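Ticket 3000-41
Subject: Ring sizes coming through wrong on custom orders
Opened by: Filipa Tavares, Rocha workshop
Assigned to: Wanda Sowa, Corniment support
Priority: Normal
Status: Resolved, monitoring
Opened: 9/28/22

Filipa Tavares wrote:

We make engagement and wedding rings to order and take most of our custom work through the order form on our site, which runs on your Corniment plugin. Since the last update the ring size on the workshop sheet doesn't match what the customer picked. It is not every order. Plain bands from the catalogue are fine. It only seems to happen on the custom page, where people choose the metal, the stone and the engraving.

The first one we caught was a signet ring. The customer chose N and a half and the sheet printed N. We only noticed when she rang about something else and mentioned the half. I went back through the others and found more the same, always losing the half. One was already cast and will have to be stretched. Another is a full eternity ring and can't be resized at all, so that one will be remade at our cost if we get it wrong. It hasn't been started, thankfully.

We are using UK sizes (letters with halves). The shop currency is pounds. Theme is the standard one. I haven't changed any settings on the form myself, but Armindo Bettencourt looks after our site and may have. I have copied him in.

Wanda Sowa replied:

Hello Filipa, thanks for the detail. Please could you send me the following:

The plugin version shown at the foot of the Corniment settings page.
Whether the customer's confirmation email shows the correct size.
One order number that is wrong and one that is right.
Which sheet template you print from.

Please hold any custom order with a half size until we have looked at it. The size the customer chose is stored separately from the sheet, so I don't expect anything to be lost.

Filipa Tavares wrote:

Version is 7.10. The confirmation email is right, it says N½. The sheet is wrong. We print from the one called Bench Sheet, A5. I've sent the two order numbers through the private form as they have addresses on them.

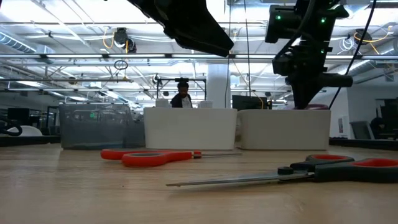

Scissors on the worktable, with the white bins behind.

The form loads normally on my laptop and on my phone. I placed a test order on each, both for size P½, and both sheets came out as P. So it doesn't seem to be the browser.

Wanda Sowa replied:

Thank you, that narrows it down. If the email is right and the sheet is wrong then the form is saving the size properly and the fault is at the printing stage. The page the form sits on won't make a difference.

I have tried the same order on our own test shop with version 7.10 and the A5 Bench Sheet. My sheet prints P½ correctly. There is something different about your setup. Armindo, could you tell me:

Is there a custom font on the sheet?
Is the sheet printed from the browser or sent to a label or receipt printer?
Are any other plugins handling PDFs?

Armindo Bettencourt wrote:

Yes to the font. When we did the new branding we swapped the sheet over to Dosodton Light so it would match the gift cards and the care booklet. That was early September, so a little before the update. It prints from the browser to an ordinary laser printer. There is a PDF plugin called Purkham which makes the valuation certificates, but it doesn't touch the bench sheets as far as I know.

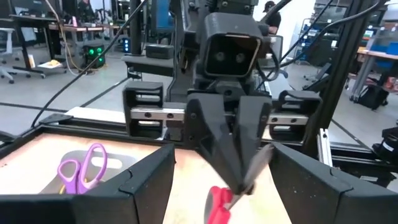 I switched Purkham off for ten minutes and printed again. Same result, half missing. Switched it back on as Filipa had certificates waiting.

I also cleared the site cache and the template cache. No change.

Wanda Sowa replied:

I think it is the font. Before 7.10 the sheet wrote the half as 1/2, using ordinary figures. From 7.10 it uses the single ½ character so that long sizes fit in the box. If a font has no ½ in it, the browser will normally borrow one from another font, but the sheet template is set not to do that, so the character is left blank.

To check, please do this:

1. Go to Corniment, then Templates, then Bench Sheet A5.
2. Set the font back to Default and save.
3. Open the order for the test ring and print the sheet again.
4. Do not edit the order itself, just reprint.

Filipa Tavares wrote:

Done. It now says P½. I reprinted the signet as well and it says N½. So the font it is.

Two questions. Will the same thing happen on the engraving line? We get a lot of people wanting accents on names and the occasional heart. And can we have our font back, or do we have to stay on Default?

Deolinda Gouveia (Corniment support) replied:

Picking this up while Wanda is away from the desk. The engraving line uses the same font setting as the size box, so yes, any character missing from the font would have gone missing there too. I'd suggest you check the engraving on every open custom order against the confirmation email, not against the sheet.
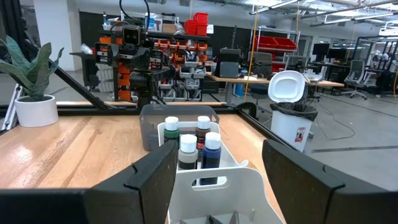 For the font, you can keep Dosodton Light for the heading and the customer's name and leave the rest on Default. There are two separate boxes for this under Templates once you tick Advanced. Leave the one marked Body on Default.

Filipa Tavares wrote:

Checked the engravings. One was wrong, the inside of a wedding band for a Ciarán Ní Chonaill, where the sheet had dropped both accented letters. Not engraved yet. I've reprinted it and pinned the new sheet to the old one so the engraver sees the difference.

Armindo has set the heading font and left the body alone. Looks fine.

Wanda Sowa replied:

Good. I've logged the blank character as a fault on our side. The template should fall back to another font and it will do in the next release. There will also be a warning on the Templates page if the chosen font is missing any of the size characters.

You don't need to do anything when the update arrives. I'll leave this ticket open until you have had a few half sizes through.

Filipa Tavares wrote:

Three through since, all correct. The eternity ring has gone to the bench. Please keep it open until the update, then close.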